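Repair Shop in Hedum Moves to Larger Space

The Lalline repair shop in Hedum will reopen in September in a larger space on the north side of town, ending a stretch in which small jobs and large ones shared the same crowded benches.

The new workshop covers 1,260 square feet, with 200 of those set aside for wrapping and covering work. Sleeves, cuffs and protective films will be cut and fitted there before parts go back to the main benches. At the old address, the same work was done next to the grinding station, and covers often had to be replaced because of dust.

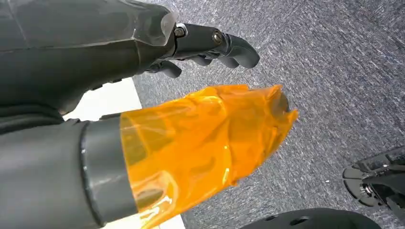 Film is now cut from wide rolls kept on a rack by the door. The shop uses a clear cover where a joint still has to be checked by eye, and a colored one where the whole end of a part needs to be closed off. Covers are marked with the date they were fitted and are changed after 90 days, or sooner if they tear.

Lalline handled 1,000 repair orders in its last full year at the old site, most of them from farms and small plants in the Tedari valley. The shop expects the number to rise once the second loading door is in use.

Drop-off hours will stay the same, from 8 a.m. to 4 p.m. Customers with heavy items should use the rear entrance, where there is a ramp and a hand truck. Parking in front is limited to short stops.

The old shop will stay open for pickups through the end of the month. Orders left there after that will be moved to the new address at no charge.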